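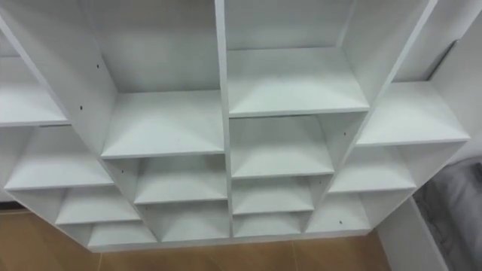

Shelf unit at the Kevville cell, all compartments empty, before shelf mapping.

Re-mapping the shelf unit on the Skuvar cell

Do this after any shelf has been moved to different pin holes, after the unit itself has been shifted, or when the robot touches a shelf edge during a place move. Allow 30 minutes.

Before you start

Remove everything from the compartments. Items left inside are stored as part of the shelf surface. Check that every shelf is fully down on its pins and that the base of the unit sits flat on the floor. Wipe the head camera lens with a dry cloth.

Procedure

1. Put the robot in Hold and park both arms behind the torso line.
2. Raise the head to the high view position. The floor in front of the base must be visible.
3. Open Cell > Fixtures > Shelving and delete the old map. Do not overwrite it.
4. Run Capture. The robot takes 28 views.
5. Check the overlay against the front edges of the shelves and dividers. White panels give weak contrast in the back corners, so judge the fit by the front edges only.
6. If an edge is off by more than 3 mm, turn down the overhead light and repeat step 4.
7. Set the approach speed to 250 mm/s and run one dry pass into each compartment with the gripper closed.
8. Save the map under the cell name and date.

Columns are stepped, so shelf heights do not carry over from one column to the next. Never copy a height value across a divider.

If Capture stops with a floor error, redo the floor plane first (see Seo base setup).

Written by I-seul Shim, checked by Nam-gil Jang. Last changed Feb 16, 2024.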